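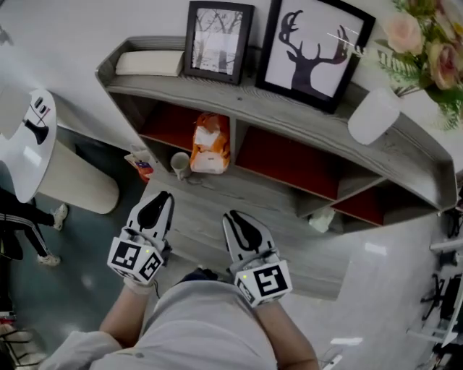 Hand-held demonstration kits are sold as a way of recording manipulation work without putting a robot in the room. The operator holds the grippers, does the job, and the recorded motion is later used to train an arm that carries the same fingers. This chapter takes one commercial kit, the Mumia pair from Lutham, and works through it as a buyer would. The marker cube mounted on the back of each gripper is the part to notice first, because most of the kit's strengths and faults can be traced to it. Shelving with low open cubbies, and small goods such as a mug or a snack bag standing in them, makes a fair test: the fingers have to reach in while the cubes stay in view of the camera.

## 7.1 What is on offer

Lutham supplies the kit at two levels. The basic set costs 1,234 pounds and contains two grippers, a charger and the recording software. The full set costs 1,646 pounds and adds a carrying case, spare finger pads and a year of support. Calibration is a separate service, carried out by Jayasinghe at its Sternham workshop and charged at 200 pounds a visit. Prices are those listed on 30 June 2024.

The maker states a working life of 2,000 hours for the finger pads. No figure is given for the cubes - an odd gap, as a scratched or dirty face is harder to read than a clean one.

## 7.2 Points for review

Rokeya Sikder's bench notes on the kit are used throughout this chapter. She separates faults of tracking from faults of grip, and we keep that division. A tracking fault means that the position of the gripper is lost or wrong. A grip fault means that the position is sound but the finger opening has been recorded badly. The two can look alike in a failed replay, and a supplier's support desk will usually ask which one is meant.

Tracking is treated first. Section 7.3 sets out how the pose of a cube is found from one visible face, and why a second face improves the estimate. Grip is left to Section 7.5, after the wiring and the timing of the two recordings have been covered.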